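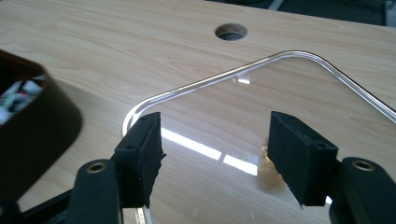
Jaw width is a poor proof of grasp

11 March 2019

The fault report from the Sarıgül packing cell runs to two pages and assigns the cause to "pad wear, left finger, routine." The pads were replaced, the cell was restarted, and the report was closed. I think the cause is wrong and that closing the report was a mistake.

The facts are short. In December a Salis gripper on the cell's transfer arm picked up a steel tray by its rim. The controller compared the measured jaw width with its threshold, concluded that the jaws had closed on nothing, and did what it was programmed to do on an empty grasp: it opened the jaws and scheduled a retry. By then the arm had already started its lift. The tray fell outside the conveyor guard and landed next to Muammer Kozan, the technician on shift, who was clearing a label feed. He was unhurt. The tray was bent at one corner.

The grasp check is a single comparison. The gripper is homed with its pads touching, and that position is called zero. If the jaws stall at a reading above 2 mm, something is assumed to be between them. If they stall below it, the grasp is treated as empty. The number was chosen at commissioning, with new foam, and the tray rim passed it with room to spare.

Foam compresses, and with use it also tears and thins. When a pad loses thickness, the jaws travel further before they stall on the same object, and the reading goes down. The object is held, sometimes quite firmly, and the software reports nothing there. The event log puts the drop at cycle 1626 after the last homing. Nothing in the maintenance schedule called for homing again before that, and the schedule had been followed.

Julián Cordero, who wrote the report, argues that a wear part wore out and that inspection should have caught it. His remedy is a pad check every 20 hours of running time. I have no quarrel with checking pads. I do object to a design in which a strip of foam is part of the measuring chain and does not appear in the safety file as one. An inspector looking at a frayed edge judges whether the pad will still hold. Whether it has shifted the zero by a millimeter cannot be judged by eye, and a pad can look ragged at the end and be full thickness where it matters, or the reverse.
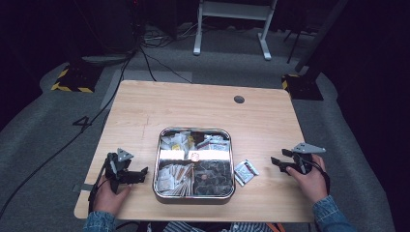

Hand-held grippers at a divided steel tray of sachets. A single sachet lies on the table to the right.

Thin goods make the problem worse. A paper sachet taken across its flat faces may have less thickness than the foam gives up under load. There is no setting of the width threshold that separates "one sachet" from "no sachet" across the life of a pad. Operators at other sites know this and lower the threshold until the nuisance retries stop. Şükran Bayram, who ran the acceptance tests at Tavau, showed me a parameter sheet on which the value had been changed by hand on three occasions, with no signature against any of them. Set it low enough and the check passes on bare pads, so the cell carries air to the carton and reports a good pick.

Clear plastic has its own version of this. A vision check added after the jaw check is often offered as the cure, and on printed paper it helps. On an acrylic sheet under ceiling lights the camera mostly gets the lights and the surface underneath. Two weak checks that fail on different products are better than one, but the second should not be used as an excuse to leave the first alone.

The serious defect is in the response. On a doubtful reading, the controller opened the jaws while the arm was above the table. The safe response to "I may be holding nothing" is to stay closed, stop the lift, and lower to a known surface before releasing. It costs a second or so per event. Prodromos Kyriakidis has pointed out that on a fast line those seconds add up, and that the customer bought the cell on throughput. He is right about the purchase order. A release in mid-air should still require positive evidence that the jaws are empty, and a width reading taken through worn foam does not supply it.

I would ask for the following. Home the jaws at every shift start and log the drift. Refuse to run when drift exceeds a stated part of the threshold. Lock the threshold behind a signed change. Add motor current to the grasp decision, sampled for at least 60 ms after stall. Forbid opening above the table on an empty flag.

Oğuzhan Bozkurt's group at Flitex has run the drift log on one cell without new hardware, so cost is a thin objection. The Sarıgül cell is back in production with new pads and the old logic.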